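Dryers and Laundry > Extended service plan on a Tosia dryer, worth it?

I'm buying a Tosia vented dryer from the Fiore store in Emcombe. The price is $381 after the discount, and the salesman wants me to add a service plan for three more years. He says the factory warranty only covers parts after the first year. Has anyone used one of these plans? 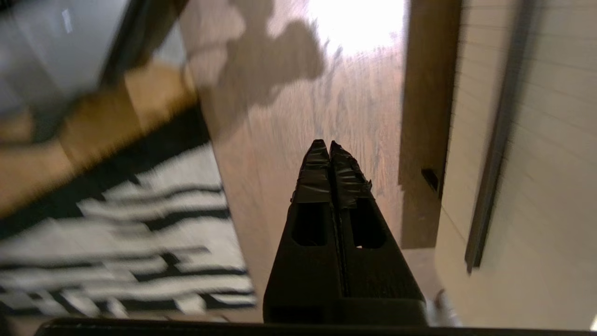
Posted by opiras – 12/24/19
Ottavio Piras, Emcombe

I had the plan on my last dryer and used it once. The drum belt went and they sent a man out in nine days. He replaced the belt and I paid nothing. Without the plan the visit would have cost me more than the plan did, so I came out ahead.

vkubicek wrote:
Nine days without a dryer is not what I would call service. I skipped the plan and bought a belt myself. It took an evening, and most of that was getting the back panel off. Belts, rollers and thermal fuses are all cheap parts on the Tosia. The control board is the one thing you don't want to pay for.

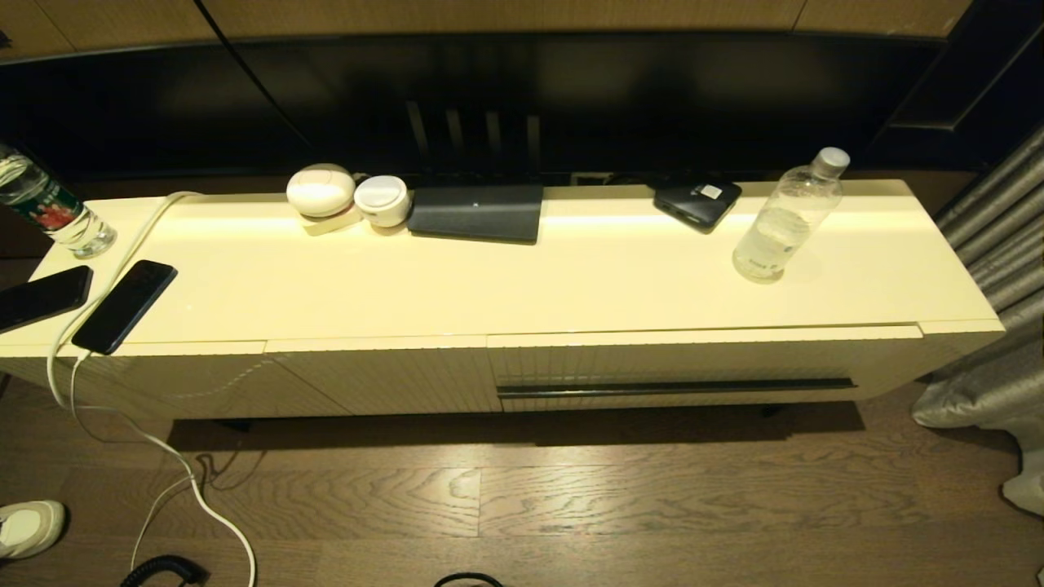

The other thing to check is who does the repairs. Mine would have gone through Hindoron, and they have one technician for the whole county. Ask the store before you sign.

annunziata_a wrote:
I don't agree that everybody should fix their own. My mother is not going to take the back off a dryer. For her the plan makes sense. Read the page on what is left out, though. Ours did not cover the vent hose or anything blamed on lint.

opiras wrote:
Same here on lint. The man looked at the filter before he looked at anything else.

tbaloch wrote:
I used to sell these. You don't have to decide at the register. At our store you could add the plan later, as long as the factory warranty was still running.

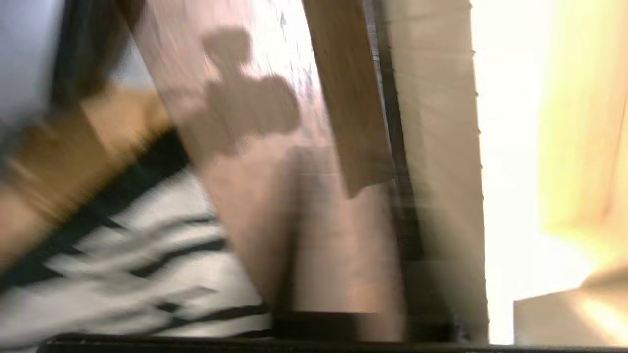
Ask for that in writing, with the last date you can sign up. We had people come back in September sure they had a full year, and they had missed it.

vkubicek wrote:
Good point about the date. I would still put the money aside. My dryer is eight years old and has had the one belt.

brunello_o wrote:
Thanks all. I asked at Fiore and they do let you add it later. I'm taking the dryer without the plan for now. Delivery is extra, so I'm picking it up with my brother's truck.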